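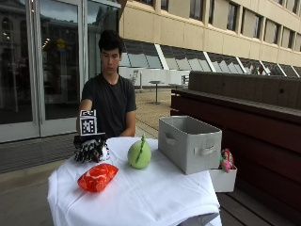

# Photographer wants to skip the first look, venue says we have to do one??

**refugio_z**

Okay so we're getting married in June at Drevgate (the old mill with the pond, if you know it) and I've got myself into a bit of a mess. My fiancée and I never wanted a first look. I want to see her for the first time when she comes down that brick path, full stop. Our photographer is totally fine with it. But the coordinator at the venue sent over a timeline yesterday and there's a first look on it at 2:30 pm, by the pond, and when I asked her to take it off she said "all our couples do it" and that the ceremony time depends on it.

Ceremony is at 5, dinner at 6:15. She says if we do all the family and couple pictures after the ceremony we'll eat the whole cocktail hour and the kitchen won't hold dinner. Has anyone here done Drevgate without one? Or pushed back on a venue timeline at all?

Refugio Zavala (yes, I use my real name, I'm old)

---

**farahk_weds**

Congrats!! We did ours there two years ago and we DID do the first look, and I'd do it again tomorrow. I was a wreck that morning and seeing him before everybody else calmed me right down. We got to cry in private, my makeup got fixed, and then I got to eat the little crab things at cocktail hour like a normal guest. So maybe don't write it off completely?

---

**refugio_z**

I hear you, and I'm glad it worked for you two! But we've talked it over plenty and it's a no. I'm really just after the timing part.

---

**irfan.t**

I shoot weddings part time with a buddy, been at Drevgate a bunch. You can absolutely do it without a first look. Take all the separate stuff before: you with your side, her with her side, both sets of parents, the rings, the dress. Then after the ceremony you only need the combined family groups and the two of you. I get family groups done in 34 minutes with a decent list and one loud cousin. That leaves you a bit of cocktail hour for the couple shots, and in June the light at that pond at 5:45 is way nicer than at 2:30 anyway. At 2:30 it's straight overhead and everyone squints.

What's your guest count?

---

**refugio_z**

200 invited, we're guessing 170ish will show. Her family is huge. The group list right now has, um, a lot on it.

---

**irfan.t**

Cut the list. Do the big everybody shot from the mill balcony and let the second cousins live in that one.

---

**K_AbdelHamid**

Going to disagree with Irfan a little. 34 minutes is great when people stay put. At my sister's wedding they opened the bar right as the ceremony ended and it took forever to round up the uncles. We had three groups that never happened, and one of them was the one with my grandmother, which still comes up at dinner. If you skip the first look, at least ask them to hold the bar until the family part is finished.

---

**irfan.t**

Hold the bar on 170 people in June? They'll riot lol. Tell the family to stay in their seats and have the officiant announce it.

---

**K_AbdelHamid**

The officiant announced it. They went to the bar.

---

**syahrul_s**

Check your contract before you do anything else. Ours (different venue, same owners I think, the Reltum people?) had a line saying the timeline was "subject to approval by both parties." I sent that line back to the coordinator, very politely, and she stopped arguing. Also ask what a later dinner would really cost. We were told it was impossible, then we were told it was $1,212 for a half hour of extra staff time. We didn't pay it but at least it was a number.

---

**farahk_weds**

Ooh yes, is your coordinator the same one we had? Ours was sweet but she had one timeline and she loved it. I had to ask 3 times to move the cake. Also who's catering, is it still De Smet?

---

**refugio_z**

Still De Smet. I didn't even think of calling them directly. And Syahrul, just dug out the contract and there's something pretty close to that in ours!! Page four. I'm going to email her tonight.

---

**syahrul_s**

Be nice in the email. You need her on your side that day.

---

**refugio_z**

Small update: talked to the caterer and they're fine with 6:30 at no charge as long as salads are already on the tables. Coordinator hasn't written back. My fiancée would now like to know if anybody has an opinion on the balcony shot when it's windy, her veil is really long.

---

**irfan.t**

Veil off for the balcony, back on for the pond. Bring spare pins.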